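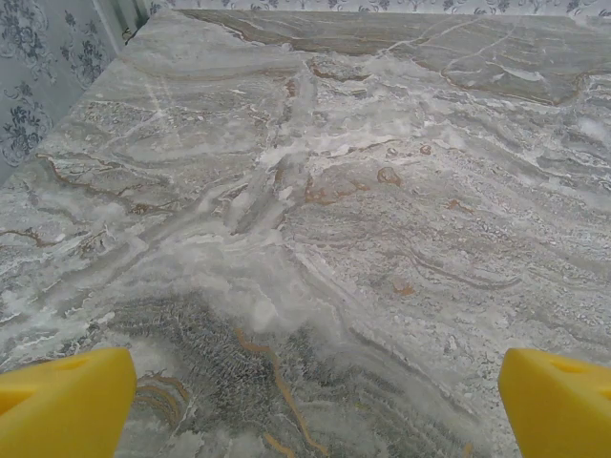

Print | E-mail

Month four of building a robot arm in the back room. It can now open its hand, close its hand, and fail to pick up a teaspoon from most angles.

The teaspoon is the whole project, by the way. I told Margit Nygård at the shared workshop that I was making an arm to sort a cutlery drawer. She asked how long it takes to sort a cutlery drawer. I changed the subject to bearings.

New fingers went on last night, in yellow. I'd have liked grey but Fergal Hennessy had a reel of yellow going spare and my principles are cheap. They've got a triangular notch in them, which I put in to save plastic and now tell people is for flex.

The old fingers were from a set of plans called Kistumo, and they were fine if you wanted to hold something exactly the width of a broom handle. I don't own anything else the width of a broom handle. I do own a broom.

Rounded tips this time. The first pair had square corners and I was not going to let those anywhere near the stone.

About the stone. It's a great polished slab, all grey and white bands with rusty bits running through, and it came with the house along with the flowery wallpaper. Too heavy to shift, so it became the bench. Very posh surface for a machine that drops things.

Flat, though. Lovely and flat. My old bench was a door, and half my early "calibration errors" were the door.

The snag: the wrist camera loves it. I've got a bit of software called Skomunov that's meant to find objects by their edges, and what has a marble-patterned slab got? Edges. Thousands of them. Swirls, veins, speckles, the lot.

Ran it last night on the bare slab with nothing on it. It reported 148 objects.

Its favourite is a thin orange vein that wiggles through the dark patch. It has decided that's a piece of string and would very much like to pick it up. I watched it try for ten minutes.

Second favourite: the rusty spots on the right. Confidence very high. I've had jobs where I was less sure of myself.

Živko Delić replied to ask why I don't just put a plain sheet of card down. Živko, I did. It found the card, and was delighted, and picked it up.

(Taped the card. It then found the tape.)

Anyway, on to what I've really been doing, and it's dull so feel free to wander off. I'm showing it the bare stone over and over so it learns what "nothing" looks like. Fingers open wide, hover just over the surface, take a frame, shuffle along, take another.

3,768 frames of nothing so far. My partner looked through a few and asked if I was thinking of doing the bathroom.

Doina Georgiou says I need frames in morning light too, as the polish goes a different colour by breakfast. She's right and I resent it. Alarm set for 6.

Small thing for anyone building similar: hover height matters more than I thought. Set it low and the fingertips fill both bottom corners of the view. I've masked those bits out, or it spends its evenings trying to pick up its own hand.

Still to do: the wrist wobble. There's 2 mm of play in the Trultow bracket and I've been fixing it with folded paper, a method I believe is also used on pub tables.

Kamarul Pelupessy has offered me a proper bracket in exchange for my spare motor. I said I'd think about it. I've got one spare motor and I've been saving it for when I burn out the first.

Update, 10 pm. Retrained, ran it on bare stone again. Three objects. One is the orange vein. It will not be told.

Teaspoon goes down tomorrow, after the breakfast frames. If it picks up the spoon I'll post it. If it goes for the string I'll probably post that as well.

Print this page
E-mail this to a friend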